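**Subject:** Re: [bench-arms] Gripper opens by itself in the middle of a move
**From:** Aarti Agarwal

Dear all, and a special hello to Chalerm, who asked such a good question and has been left waiting far too long for it,

On Tuesday, Chalerm Sombatkul wrote:

> Our right-hand gripper on the Wernex pair lets go while the arm is swinging across. No error, no beep, the log says it is still closed. It has happened with a screwdriver and with a full tape roll, which went a fair distance. Has anyone else had this, and is it the fingers or the software? We have stopped using it near people until we know.

First of all, well done for stopping. We didn't stop quite as quickly as we should have, and I'd like to own up to that before I go any further. Our first drop was put down to a slippery handle, and the second to me (I had been fiddling with the settings that morning, so it was a fair guess!). It was only when Hiyori sat down with the logs one evening in June that we took it seriously. In 100 swings with a test block she had 13 drops, every one of them during the fast part of the move.

I watched the wrist camera for most of that evening with a mug of tea going cold beside me.

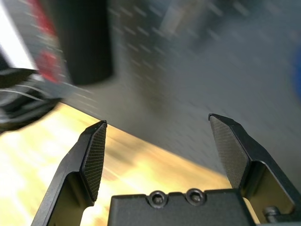

*Wrist view, arm moving, fingers wide open.*

We began by blaming the grip pads, I'm afraid, and spent a happy but quite useless afternoon cleaning the knurling with a toothbrush. Then we swapped the fingers over from the other arm, and the drops stayed exactly where they were. That told us to look further back, and the trouble was in the cable to the gripper. Ours had been tied too tightly at the wrist, and at full stretch it tugged on the plug just enough for the power to dip. The gripper restarted, and on ours the first thing it does after a restart is open. The log goes on showing the last thing it was told, so of course it says "closed".

Until you've checked yours, I'd keep to this:

- run at 15 per cent speed, and carry nothing heavy or sharp
- keep everyone out of reach of both arms, including the one you aren't using
- with the power off, move the wrist by hand through its whole range and watch the cable as you go
- don't trust the log for whether the gripper is holding anything

We've since given the cable a longer loop and moved the tie further down the forearm. I'd suggest looking at both arms while you're about it, even if only one has misbehaved. Our left one had been tied in just the same way, by the same person, who is writing to you now.
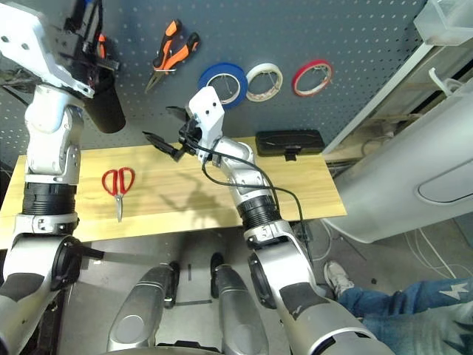 Ida Rothe wrote back to me off-list, and says I may pass it on, that a longer loop cured the drops on her pair too but she still wouldn't call it safe. Her worry is the opening on restart, which will catch somebody out the next time the power dips for some other reason, and she wants it changed so that the gripper stays put until it's told otherwise.

I think she's quite right. Hiyori has found where that start-up setting lives and has changed it on our right arm, and the left is next. She would like to run her test again on both before she sends the file round, so please be patient with us for a little while. Chalerm, if you could tell us where your cable is tied, and whether your gripper opens when you switch it on, that would be a real help.

With warm wishes to everyone,
Aarti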